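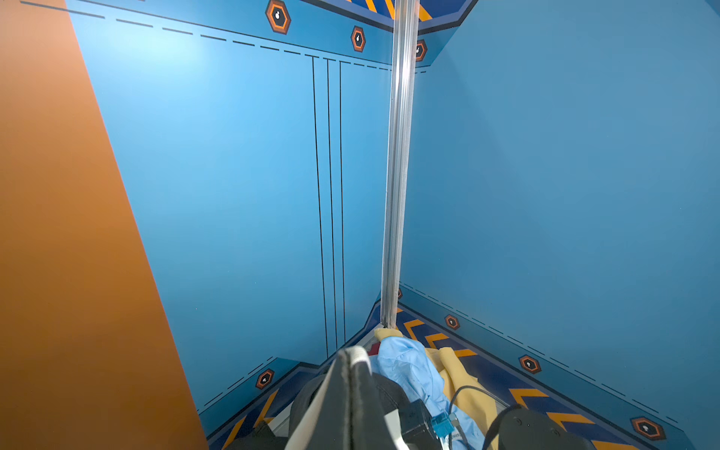
Orange and blue spaceship walls, gray marble floor: keep the floor or change it?
Started by retohauser, November 20, 2023

retohauser
I have a box setup with tall walls, orange down the left side and part of the back, blue for the rest. The blue has printed graphics on it: hexagons, thin black lines like a sliding hatch, a dashed line across the upper part, and a dark navy band at the top with hazard stripes. The floor is light gray with a marble pattern. Clothes get piled on it and sorted, so it has to be smooth and easy to wipe.

My problem is that the walls say spaceship and the floor says bathroom. I priced a plain dark gray sheet at Skovano and it came to over 80 dollars with the cut. Is it worth it?

Thanks,
Reto Hauser

decalmom23
I would leave it. Light gray is the best thing under clothes. On dark gray you will lose every navy sock.

sarkonura
Disagree. The veins are what bother me, not the light color. Get a light gray with no pattern and you have both. Marble under hazard stripes looks like two different projects.

Also, what are the graphics on? If it's vinyl, the edges will lift in the corner first. I had that with mine in May and had to redo the whole side.

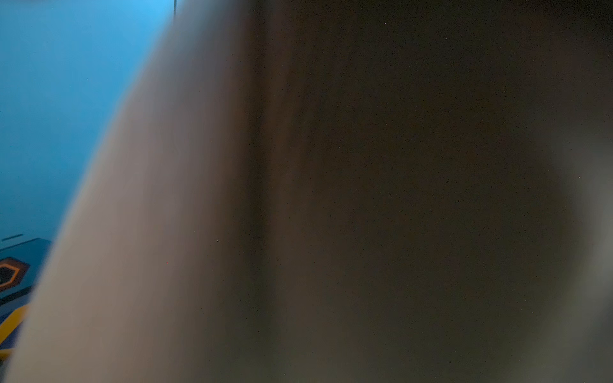

Walls and Surfaces > Printed Panels and Decals
(moved here from General by moderator)

pradaddale_pete
Sarkonura is right about corners. If a seam line ends in a corner, stop it a little short and let the bare blue run in. Don't wrap anything around. I did a hexagon around a corner once and it pulled off by the end of the month.

For the floor, look for offcuts. The shop in Pradaddale sells them by weight if you don't mind picking through the bin.

decalmom23
You can wrap a corner if you warm the vinyl first. I've done it with a hair dryer and it's held for 2 years.

pradaddale_pete
On a rounded corner, sure. On a sharp inside corner I have never seen it stay down.

retohauser
Thanks all. I left the corner alone. There's a length of aluminum extrusion standing in it, so most of the join is covered anyway.

On the floor, I tried a sample of the dark gray for an afternoon with a load of mixed clothes. decalmom23 was right about socks. It also showed lint right away, and I was wiping it down after every pile. 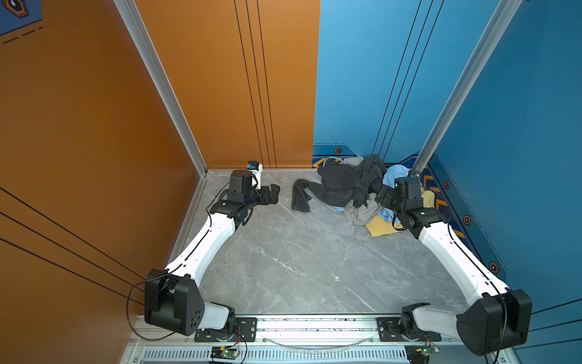

So the marble stays for now. I might still try the plain light gray if I find a cheap piece. The other thing I want to sort out is crumbs and bits on the aluminum rail along the front edge. They collect on top and I would like to keep them away from the clothes.

sarkonura
Soft paintbrush for the rail, then a damp cloth. Do the rail before the floor or you do the floor twice.

decalmom23
A handheld vacuum with the narrow nozzle is faster. I go over mine every 3 loads.

sarkonura
Vacuum is fine on the metal. I'd keep it off the printed walls, the nozzle scuffs.

retohauser
Brush it is, I already have one. Will post again if I get a floor sample in plain gray.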